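Sequencing Effort Is Going to the Wrong Samples

Posted 11/06/2021 | Filed under: Opinion, Population Genetics

Most landscape genetics studies of small freshwater fish now follow one template. A lab collects fin clips from as many streams as the field season allows, sequences everything at a moderate number of markers, and runs a clustering program. The paper reports the number of clusters, a map with colored pie charts, and a paragraph on barriers to gene flow. I have written papers of this kind and reviewed many more. My argument is that the template spends too much on breadth of markers and too little on repeat sampling of the same sites.

The Kikwood drainage work is the case I know best. Our first data set had 236 dace from 8 tributaries, all taken in a single May. The clustering result was clean. Two groups came out, split at the old mill dam near Nonby, and the natural reading was that the dam had separated them. We wrote it up that way in the first draft.

Shengli Jiang objected before submission. Her point was that a single cohort of young fish can carry a strong family signal. In a small tributary, a few successful spawning pairs can supply most of the fish that a backpack shocker brings up that spring. Allele frequencies then shift from one year to the next for reasons that have little to do with the dam. A sample taken once cannot separate a family effect from a long-term barrier, whatever the number of markers. More markers only give a tighter estimate of a quantity that may not be the one of interest.

She was right to press this. When we removed full siblings the split weakened, though it did not vanish. The version we submitted made a much smaller claim.

The usual reply is that sibling removal solves the problem. It solves part of it. Purging siblings lowers the sample size, sometimes sharply in exactly the sites that matter most, and it can bias estimates of effective size upward. In a population that really is small, relatives are expected. Taking them out makes the population look healthier than it is. Analysts who purge should report results both ways, with the relatedness threshold stated, and many papers still do neither.

A second reply comes from Eckhard Hinrichs, who has argued in our reading group that temporal sampling is a luxury for labs with steady money. Student projects run on short clocks. Permits for protected streams may allow one visit. I accept the constraint, but I think it favors my side. If only one grant cycle is available, a lab can sample half as many sites and go back to each one. The marker panel can be cut to pay for the extra travel. For the question of whether two groups of fish exchange migrants, a modest panel with two time points will often be more useful than a large one with a single time point.
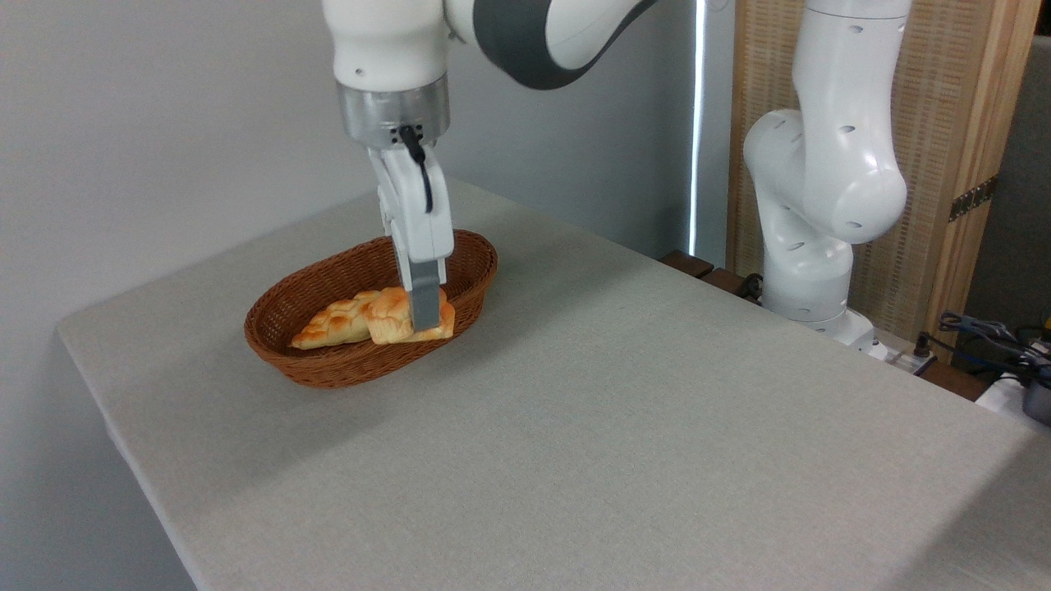
There is also the matter of what managers do with the result. Cluster maps get used to draw management units. Once a line is drawn at a dam, stocking rules and culvert budgets are attached to it, and the line tends to outlive the paper. If the line came from one spring's hatch, the agency is managing a sampling artifact. I would rather give a manager a wide interval than a sharp boundary that moves when someone resamples.

Three changes would help, none of them expensive. Journals could ask authors to state in the abstract how many years the samples span. Reviewers could request age or length data for every fish, so that a reader can see whether the sample is one cohort or several. Archives could require the collection date for each individual, where many deposits currently give a range for the whole project. I tried last winter to reuse the Fuchs Creek data and could not tell which fish belonged to which trip. The tissue labels had the information, but the deposited table did not.

I do not claim that temporal replication fixes everything. Two time points set close together may catch the same cohort twice, and in longer-lived species the spacing has to be matched to generation time. Allele frequency change between samples also has to be weighed against genotyping error, which differs between library batches. Running a subset of old tissue alongside the new samples handles most of that, and it should be in the budget from the start.

We go back to the upper Kikwood sites next May, with the smaller panel.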